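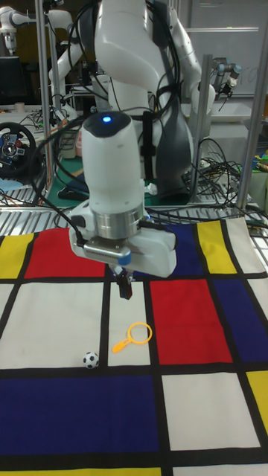
Table linen dye lots to be printed on every hem label

Cistwood will print the dye lot on the hem label of all patterned tablecloths from October, the company has told stockists. Until now the lot number appeared only on the outer carton and was lost once the cloths were put on the shelf.

The change follows a review of returns handled at the Jurnomholm warehouse. Of 2423 cloths sent back over the review period, 595 were returned for a colour mismatch between two cloths bought for the same table. A further 521 were returned for shrinkage after the first wash. The remainder were mostly wrong sizes.

Lucyna Laskowska, who manages textile quality at Cistwood, said the mismatches were within the mill's tolerance for a single cloth but could be seen when two lots were laid side by side. Reds and yellows gave the most trouble. Blues were more stable.

The new label carries a five-character lot code, the fibre content and the maximum wash temperature. It is sewn into a short side, 40 mm from the corner, and replaces the paper swing tag. Stockists ordering more than one cloth of the same design will be supplied from a single lot where stock allows. Where it does not, the delivery note will say so.

Existing stock will not be relabelled. Shops holding unlabelled cloths can ask for the lot by quoting the carton number to Thu Nông in the trade office.

Prices are unchanged. Napkins and runners are to follow once the present labels have been used up.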